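Convocatoria de participantes: estudio sobre hábitos de almacenamiento doméstico

Stanier, consultora de ergonomía del hogar, selecciona participantes para un estudio de 2 meses sobre el orden de objetos pequeños en cocinas y baños. El trabajo de campo comenzará en noviembre en la localidad de Prarkstead.

Requisitos
Ser mayor de edad.
Residir en Prarkstead o en el distrito de Fanley.
No haber participado en la fase anterior, que reunió a 104 hogares.

Tareas
Cumplimentar un diario semanal de uso de armarios, estantes y recipientes.
Asistir a dos sesiones presenciales de noventa minutos.
Responder a un cuestionario final por vía telefónica. 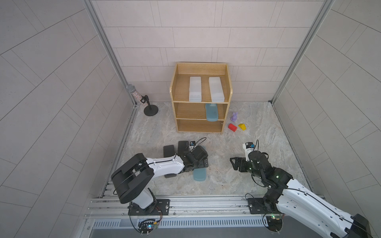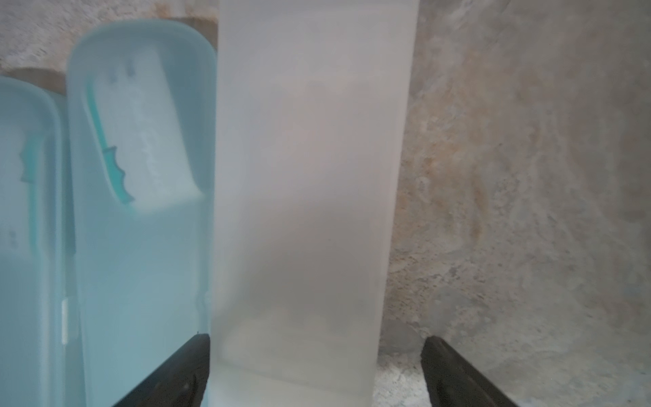 Estantería de madera con cajas blancas translúcidas en el nivel superior (primera imagen) y recipiente translúcido de plástico (segunda imagen).

Compensación
Se abonarán 400 euros brutos por transferencia, una vez entregado el diario completo. Los gastos de desplazamiento no están incluidos. La retirada anticipada no genera derecho a pago parcial.

Solicitudes
Las candidaturas se remitirán a Mali Vaughan, coordinadora de campo, con la referencia 756 en el asunto. Debe indicarse el número de convivientes y la disponibilidad horaria. Plazo de presentación: hasta el 27 de septiembre de 2018. Las solicitudes incompletas no se tramitarán.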